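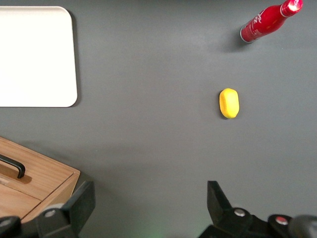

Home | Issues | Authors | Search

August
Vimala Bangera

4. Evaluation of the Tresomix gripper kit

4.1 Equipment and setting

The Tresomix kit is sold by Wollham as a complete package for small laboratories and training centres. It consists of a two-fingered gripper, a wrist camera and the control software needed to run both. The unit under review was fitted to the arm already in use at our Prendergast site, and no part of it was altered. Installation followed the printed guide and was completed in one working day by 6 members of staff, of whom two had used an earlier Wollham product.

All trials were carried out over a matt dark grey surface under the ordinary room lighting. The supplier recommends a plain background, and we kept to this advice throughout. Household goods and packaging of differing shape were used in place of the test blocks supplied with the kit, as these are closer to the items that buyers are likely to handle.

4.2 Procedure

Each trial began with the gripper open above the work surface. The operator chose a target from the wrist camera view, and the software then proposed an approach. Operators could accept the proposal or correct it by hand, and every correction was entered in the log. In total, 543 trials were recorded over 11 sessions. Narrow cartons were treated as a separate group, as the angle of the fingers to the long sides of the carton must be set with more care than for rounded items (Figure 3). 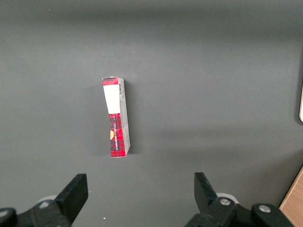

Figure 3. Wrist camera view of a narrow cardboard box with a red plaid design, with the two gripper fingers open.

4.3 Service terms

The kit is offered with a support contract, under which the fingers are to be inspected after every 800 grasps. Our total remained below this limit, and the review therefore makes no finding on wear. Requests for help were sent through the Oltari service desk and were answered in writing.

Related items
Wrist cameras in the teaching laboratory
Oltari service desk: terms of support
Choosing household goods for grasping trials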